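Home | Data | Docs | Changelog | Contact

Print this page | E-mail this page

Gilemico: a word list of second-hand computer ads

README, version 4

Last change: 2020-12-09

Gilemico is a collection of short sale texts for used desktop computers and parts. The texts come from the notice pages of Bullellow, a small local site for buying and selling which closed in March. The owners of the site gave us the old texts before the server was switched off, and they agreed that we publish them for study and teaching.

I made the collection because I teach English to adults who repair and resell computers. My students know the machines very well, but they find it difficult to write an ad which a buyer understands at first reading. The usual textbooks do not help much with a sentence like "boots fine, no OS, fan a bit loud".

What is inside

The collection has 2,986 ads. Of these, 874 were checked by hand and have labels for every part name and every word about condition. The other ads have only the text and the category under which the seller placed them. No ad is longer than 50 lines.

Each ad is one plain text file. The first line is the title and the second line is the category. After an empty line the body begins. The spelling is left as the seller wrote it, so you will find "mother board", "motherboard" and "mobo" for the same thing, sometimes in the same ad. Please do not correct these if you send changes to us – the variation is what most users of the list are looking for.

The labels

There are two kinds of label. PART is for the name of a thing which can be sold or missing, for example "power supply", "side panel" or "RAM". STATE is for words about its condition, for example "untested", "pulled from working PC" or "for parts". If a word can be both, we look at the full sentence before we decide. "Case" gave us the most trouble, as sellers write "in case" and "case" without any care for the person who must label it. 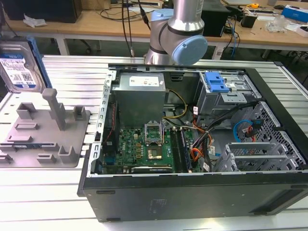 Open desktop tower with a Dell motherboard, a power supply and two RAM slots.

The word "tower" is labeled as PART only when the whole machine or the empty case is for sale. In "fits any tower" it gets no label. The same rule is used for "desktop" and "box". Brand names stay inside the PART label if they stand directly before the name of the part, and otherwise they are left out.

What was removed

Phone numbers, street names and e-mail addresses were replaced by the word HIDDEN. Prices were kept. The server at Pladitmont, where the files are stored now, does not have the original pages.

Known problems

– Ads from the first year are few, and many are very short.
– Some sellers posted the same text again with a lower price. We kept both.
– The category "Other" contains printers, cables and one piano.
– Line breaks inside lists of parts were lost in up to 50 files.

Use

You may use and share the texts for teaching and study. Please name the collection as "Gilemico, Ó Flaithearta word lists" and give the version. For commercial use, write to us first.

Shares: 4 | Comments: 0

Print this page | E-mail this page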